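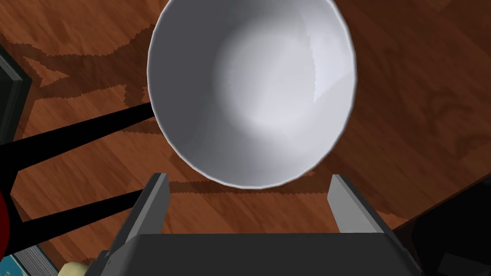
Bronham Tableware - Glaze, Care and Warranty FAQ
Last updated Sunday, August 20, 2023

General

What is the difference between stoneware and porcelain?
Both are fired until the body is vitrified or close to it. Porcelain uses a kaolin-rich body, fires white and is translucent in thin sections. Stoneware is opaque, usually grey or buff, and is normally made with a thicker wall. The Bornus range is porcelain. The Mercado range is stoneware.

Are the glazes lead-free?
Yes. No lead or cadmium compounds are used in any glaze, including the coloured glazes in the Mercado range. Leach test reports are available to wholesale customers on request.

Why does my bowl have an unglazed ring underneath?
The foot ring is wiped clean of glaze before firing so that the piece does not fuse to the kiln shelf. It is ground after firing, but a slight roughness may remain. If it catches on a cloth, rub it lightly with 600 grit wet-and-dry paper under running water.

Can the foot ring scratch a timber table?
It can. Ceramic is harder than any timber finish, and grit trapped under the foot does more damage than the foot itself. Lift bowls instead of sliding them. Self-adhesive felt dots work but must come off before washing.

Dishwasher, microwave and oven

Are the pieces dishwasher safe?
All plain glazed pieces are. Pieces with a metallic band should be washed by hand. Stack so that rims do not touch during the cycle, as most rim chips we assess come from contact inside the machine.

Can I use them in the microwave?
Yes, apart from pieces with a metallic band. Stoneware may get hot to the touch even when the contents are only warm. If a stoneware piece begins heating more than it used to, moisture has probably entered through a crack or worn foot and it should be retired from microwave use.

Can I put them in the oven?
Mercado bakers are rated for oven use up to the temperature stamped on the base. Bornus bowls and plates may be warmed in a low oven but are not bakeware. Never use any piece on a cooktop or under a grill.

Can a bowl go from the fridge straight into the oven?
No. Allow it to reach room temperature first. Thermal shock cracks often start at the foot and may not show until some weeks later.

Marks, crazing and chips

There are grey lines on the inside of my bowl. Are these scratches?
Usually not. Cutlery is softer than glaze and leaves a thin deposit of metal on the surface. Apply a paste of cream of tartar and water, leave it for a few minutes, rub with a damp cloth and rinse. Do not use steel wool, which leaves more of the same marks.

What is crazing?
A network of fine cracks in the glaze, caused by the glaze contracting more than the body as it cools, or by the body taking up moisture over time. On our functional ware it is treated as a fault. The exception is the Rovovora decorative series, where the crackle is intentional - those pieces are not sold for food use.

Is a chipped rim safe to use?
We advise against it. The exposed edge is sharp and can shed further fragments. Epoxy repairs are suitable for display only.

Why do two bowls from the same set differ in shade?
Kiln position and batch both affect colour. Whites vary least. If you need a close match, quote the batch code on the base when ordering.

Warranty and returns

How long is the warranty?
2 years from the date of purchase on functional ware, covering crazing, glaze defects and cracks not caused by impact or misuse.

How do I make a claim?
Email a photo of the fault, a photo of the base showing the batch code, and your receipt. Do not post the piece until you have a claim number.

Who assesses claims?
Mark Anthony Estrella, technical manager. Wholesale claims also go to him, but through your account representative.

Do you make custom colours?
For wholesale orders of 2000 pieces or more. Test tiles are supplied before production. Orders for summer delivery close in October.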